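Letting with Hulton: the questions I get asked most

I look after lettings here at Hulton, so most of the emails that come in through the website land on my desk. After a while you notice the same questions turning up again and again, so I've put my answers in one place. If yours isn't covered, give me a ring (mornings are best, before the viewings start).

Do I need an agent at all?

Not necessarily! Plenty of landlords manage perfectly well on their own, especially if they live round the corner and know a decent plumber. Most of our landlords come to us when they've moved away, or when they've taken on a second property and the paperwork has started creeping across the dining table.

What's the difference between let-only and full management?

With let-only we advertise, do the viewings, check references and draw up the agreement, and then you take it from there. With full management we carry on: collecting the rent, arranging repairs, doing the inspections and answering the phone when the boiler packs up. You can switch from one to the other later on, just give us 28 days' notice.

How long will it take to find a tenant?

It depends on the street, the rent and the time of year. February is usually busier than people expect and the run-up to Christmas is dead. The flats at Vastmont Court tend to go quickly, partly because of the parking. Big family houses take longer, and I'd rather tell you that at the start than have you ringing me cross in week three.

Should I let it furnished or unfurnished?

Round here I'd say unfurnished for houses, and either for flats. If you do furnish, keep it plain and solid. A good table, proper beds, a sofa that can take a spill. Please don't leave your gran's china cabinet and hope for the best.

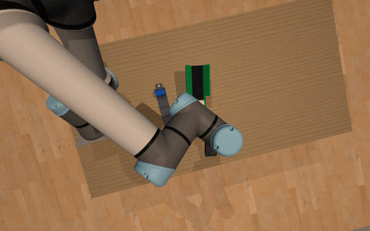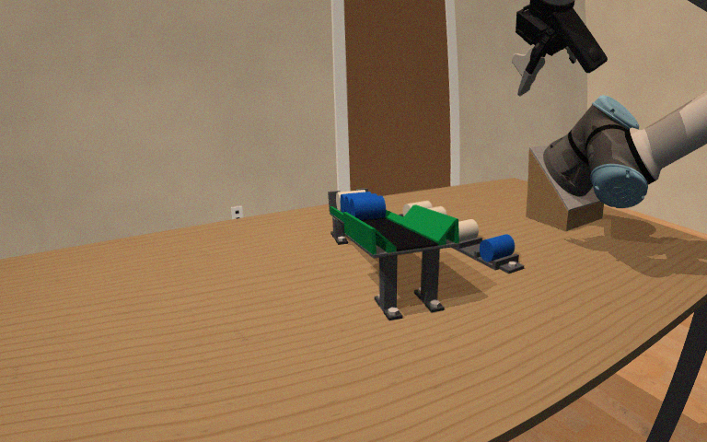
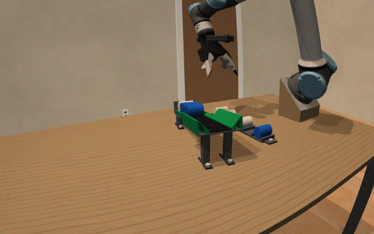
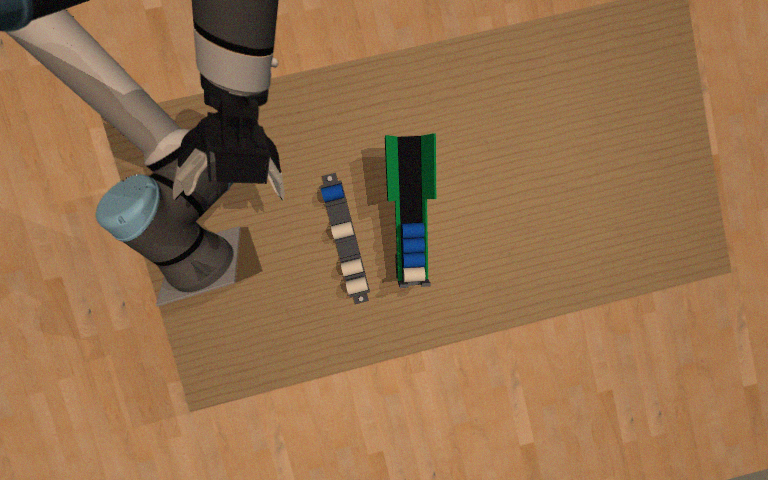
Wood tabletops and plank floors, computer-generated views.

Who does the inventory?

Yasuo Shimada, who has been doing ours for years and is frighteningly thorough. He goes round with a tablet the day before the tenants move in and everything gets written up on Tidero, the system we use for all our records. You'll get a login, so you can see the inventory, inspection notes and rent statements whenever you like. I do still print things out for landlords who prefer paper, just ask.

How often do you inspect?

Once in the first couple of months, then twice a year after that if all's well. Tenants get written notice and they're welcome to be there. I'm looking for leaks, damp, blocked gutters and smoke alarms with no battery in. I'm not bothered about the washing up.

What happens if something breaks?

Tenants report it to us and we get someone out. For most jobs we use Yadav, a family firm a few doors up from the office who do plumbing, heating and general repairs. Anything under £400 we'll normally just get sorted and send you the invoice. Over that, I'll call you first, unless water is coming through a ceiling, in which case I'll call you second.

Can I use my own tradespeople?

Yes, of course. I need their insurance details and a phone number that somebody answers.

Can my tenants keep a pet?

Talk to me before you say no. Some of the best tenants I've placed came with an elderly dog. We'll take a reference from the previous landlord where we can, and Yasuo makes a careful note of the carpets and doors.

How long is your contract with me?

Full management runs for 12 months to begin with and then carries on month by month. Fees are on a separate sheet and I'll go through it with you line by line before you sign anything.

Can I come in and have a chat?

Please do! We're open from 9am, the kettle's generally on, and there's parking behind the building if you come in by the side gate.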